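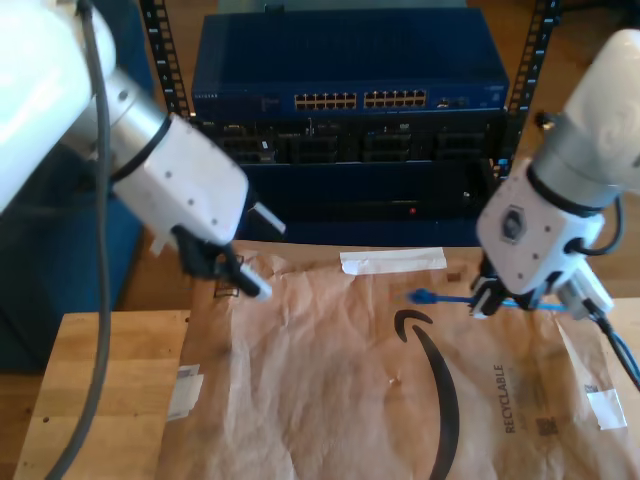 Liam Garside says step 3 lost him last time, so it's been split in two - if you already have a Vetuneo list going, start at step 4.

## 4. Rating the films you've seen

You need an account and at least one list. Guest lists can't be rated.

1. Open **My Films**, pick a list.
2. Click **Rate**. A slider shows up under each title.
3. Drag to a score. Scale is 0 to 100, whole numbers only.
4. Press **Keep**. The score goes gray until it syncs, then black.
5. Write a review if you want one. Limit is 1000 characters, spaces included. Anything past that gets chopped on save, no warning.
6. Tick **Spoilers** if you give away the ending. Please do this. Jordan Treloar had the last reel of *Drurnia* ruined by an unticked box and we still hear about it.

**Note:** half points from the old version were rounded up on import. A 67.5 is now a 68. Can't be undone in bulk, only title by title.

**Caution:** **Clear list** wipes scores AND reviews. **Hide list** is probaly the one you want.

### 4.1 Your average vs. the group average

Two numbers sit at the top of every film page. Left is yours, right is the group's. Group number stays blank until 7 people have rated.

- Rewatches: newest score counts. Old ones stay under **History**.
- Walked out? Use **Unfinished**. No score, doesn't touch the average.
- Shorts are kept apart from features. Want them mixed - **Settings > Lists > Combine**.

### 4.2 Bringing in an older list

1. Save the old list as plain text, one title per line.
2. Put the year after the title, in brackets. Remakes get mixed up otherwise.
3. **Import > From file**. Pick the file, wait for the green bar.
4. Go through **Unmatched**. Foreign titles mostly land here. Try the original title, then teh English one.
5. Still nothing? **Add by hand**. Title and year are enough.

**Note:** Kwan-ho Tu's import stopped halfway on a blank line. Take out blank lines first.

**Caution:** don't import the same file twice. You get doubles, and **Merge** only does one pair at a time.

### 4.3 Sharing

**Share > Copy link**. Link is read-only and dies after 7 days. For a permanent one ask Beverley Lockwood - she has to switch it on from her end.

Printing: use **Compact**. The full layout puts one film per page.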